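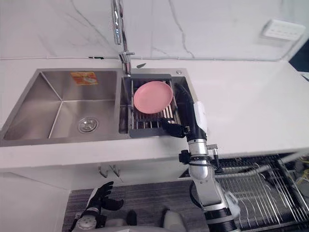
**Care of Borrowed Games and Consoles at Home**
Clesham Games Lending Library. Revised Sep 29, 2019.

The library holds 414 games, of which 242 are on cartridge. Members are asked to follow the guidance below for the full period of each loan.

## Discs

Hold a disc by its outer edge and centre hole. Dust should be removed with a clean, soft cloth, wiping in straight lines from the centre outwards. Kitchen roll, toothpaste and household polish must not be used. Discs should be returned to their cases after play, and should not be left inside a console that is being moved.

## Cartridges

Do not blow into a cartridge. Moisture from the breath can mark the contacts.

1. Switch off the console and remove the cartridge.
2. Lightly dampen a cotton bud with isopropyl alcohol and pass it along the contacts.
3. Leave the cartridge to dry fully before it is used again. 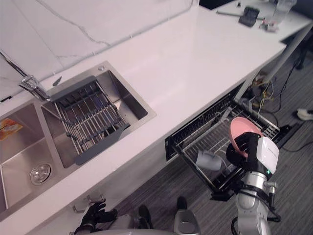 Older role-playing titles often keep their saved games by means of a small battery inside the cartridge. Members must not open the casing to replace it. Batteries are checked at the Gorkley branch each March, and any cartridge that loses its saves should be reported there. The library cannot restore a lost save.

## Controllers

Wipe controllers with a barely damp cloth and dry them at once. A wooden cocktail stick will lift dirt from the seams around the buttons. Cables should be coiled loosely and never wound tightly around the controller.

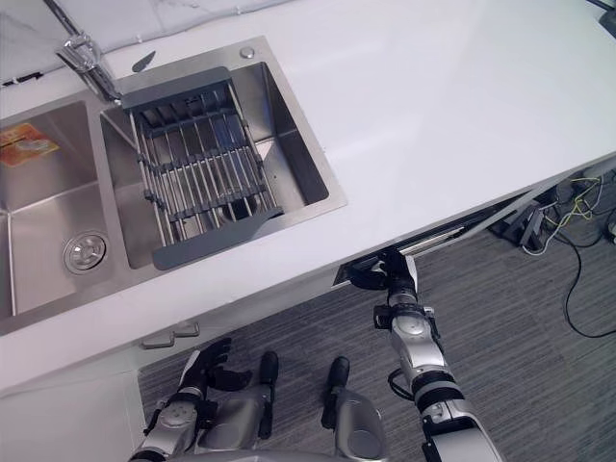 ## Consoles

Place the console on a hard, level surface, with space on all sides for air to pass. Carpets and bedding block the vents. Memory cards from the Drivov collection hold 200 blocks each and should be left unformatted.

## Returns

Loans may be renewed up to 3 times unless another member has reserved the item. Faults should be noted on the slip inside the case, including the point in the game at which the fault occurred. Members should not attempt repairs.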